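"The dictionary was in a shoebox for eleven years"

An interview with a retired ferry mechanic who is collecting the words of his valley

Saturday, February 8, 2025

He asks me to take off my boots before I come into the room with the cards. It is a small room on the second floor of his house in Skeklow, and it faces the river. The cards stand in drawers along one wall. On each card there is one word, and under the word there is the name of the village where he heard it, and a sentence in which somebody used it.

He does not want his name in the article. "In the valley they know who it is," he says. "Outside the valley it doesn't matter." I agreed to this on the telephone, and so in this text he is only the mechanic, because for most of his life he repaired the engines of the ferry to Dondalgate.

The dialect he collects has never had a school book. Old people on both sides of the river speak it, and the two sides do not speak it the same. When he began, he did not know that this was a thing scholars were interested in. He wrote down a word for the thin ice which forms at the edge of a river and breaks when a duck walks on it. His grandmother had used it, and one winter he noticed that he was the only person on the boat who understood it.

"I said the word and the young deckhand looked at me like I had sneezed," he says. "So I wrote it on the back of a fuel receipt. I still have this receipt. The ink is almost gone."

The receipts went into a shoebox, and the shoebox went under the bench in the engine room. For eleven years he added to it without any system. If a passenger said something he did not know, he went up the ladder with oil on his hands and asked her to repeat it. Some passengers were insulted. They believed he was laughing at how they talked.

"You have to understand that our parents were punished for these words," he tells me. "My mother had to stand by the stove in school. She spoke one way in the kitchen and another way in the shop, and if the two mixed, she became red in the face. When I asked her for words, she gave me only the nice ones. The good ones I got from her sister."

I ask him what the good ones are. He opens a drawer and reads me four or five, and translates two of them. One is for a man who comes to help after the work is finished. The other one I cannot print here.

Today the collection has 3,924 cards. He knows the number exactly because last August he counted them for the printer. It took him the whole week, and on the Thursday he dropped a drawer and had to start the letter K again. From these cards, 1,406 have a word that he has not found in any other collection, neither in the old parish lists nor in the small glossary which a teacher in Dondalgate made before the war.

"But this number I don't trust," he says. "Some of them are the same word with a different mouth. In Skeklow we say it short and over there they sing it. Is it one word or two? I made two cards and a string between them."

The string is real. In the drawers there are pieces of red thread that go from one card to another, and when he pulls one card out, a second one moves at the back. I thought it was charming. He says it is a very bad system and that I should not recommend it to anyone.

We stop for coffee and for a cake with caraway, which has its own card as well. While he is in the kitchen I look at the wall. There is a map of the river, drawn by hand, with small numbers in pencil where each word was heard. Most of them are close to the landing places. Higher up in the hills the map is almost white. 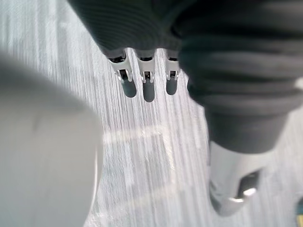
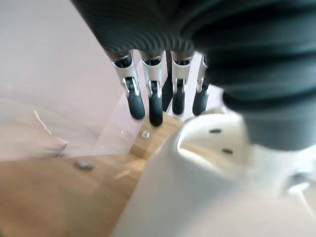
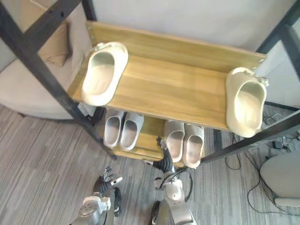

A wooden shoe rack, with two slippers on the top board.

When he comes back he sees where I am looking. "The hills are my shame," he says. "I was a man of the boat. People came to me. In the hills you must go to the people, and I went too late."

He started to go there only when he had retired. He took the bus to the last stop and walked. In one farm he found two sisters who had not spoken with each other since a quarrel over a field, although they lived in the same house. Each of them told him words, separately, one in the kitchen and one in the barn. He noticed that they had different names for the same tools. He thinks that they did this on purpose.

"Maybe it began as a joke, or from anger," he says. "But after thirty years it is a dialect. I wrote both. In the book it says 'upper farm, kitchen' and 'upper farm, barn.' The printer asked me if it was a mistake."

The book is coming this year, if the paper arrives. It will be printed by Lesik, a small press that until now has made mostly calendars and hymn books. The first edition will be 900 copies. He was offered a larger one and refused it, as he does not want to see them in boxes in somebody's garage. Each page has two columns, and there are no pictures, only at the end a drawing of a ferry engine with all its parts named in the dialect.

That drawing was his one condition. For the engine parts the old language had of course no words, and the men on the boat had to make them. The fuel pump is "the calf," as it sucks. The exhaust is "the uncle." I ask why the uncle, and he shrugs his shoulders. He learned it from the mechanic before him, and this man had also learned it from somebody.

"A professor wrote to me that such words should not be in a dialect dictionary, that they are slang of a workplace," he says. "I answered him very politely. I asked at what age a word is allowed to come in. He has not written back until now."

He has had more luck with a younger researcher, who works on an archive of recordings with the name Lü. She came with a microphone and asked him to read all the cards aloud. He agreed, and then on the second day his voice went away. They continued in short sessions, half an hour in the morning, with tea. He did not like to hear himself at first. He says that he sounds like his father, only slower.

The recordings changed his mind about spelling. Before, he wrote every word as he believed it should be written, with the letters of the official language. When he listened to himself he heard a sound at the end of many words that he had never put on paper, a kind of small breath. He went through the drawers again and added an apostrophe by hand on each card where it was needed. His wife helped him with the letters M to S. He can tell which ones are hers, because her apostrophes are straight and his lean.

I ask if he believes that the book will make somebody speak the dialect again. He thinks for a long time and eats some cake.

"No," he says. "A child will not learn to speak from a book with two columns. The neighbor's boy comes here on Fridays and I teach him words, but he wants only the rude ones. It's fine. He uses them correctly. Last week he scolded his bicycle, and the ending was right, the ending for a female thing. I had never explained it to him."

And is a bicycle female? "In Skeklow, yes. Over in Dondalgate they will tell you something different, but they also can't make this cake."

There are still new cards. People who have heard of the book stop him in the street, or they put slips of paper in his mailbox, often without a name. Some of the words are invented, he is quite sure. One person has sent him five words for fog in the same handwriting, each more beautiful than the one before. He keeps these in a separate drawer, the lowest one, and has not decided what to do with it.

Before I leave he wants to show me one more thing, and looks for it in three drawers. It is the card for the thin ice. He has written it new four times over the years, and the village, the year and the sentence are always the same. The sentence is from his grandmother. In English it would be something like: don't stand there, that's only for the ducks.

The last ferry goes at ten past five. He walks with me to the landing and listens to the engine when it starts. "The calf is tired," he says to the man on the deck, and the man says yes, they have ordered the part.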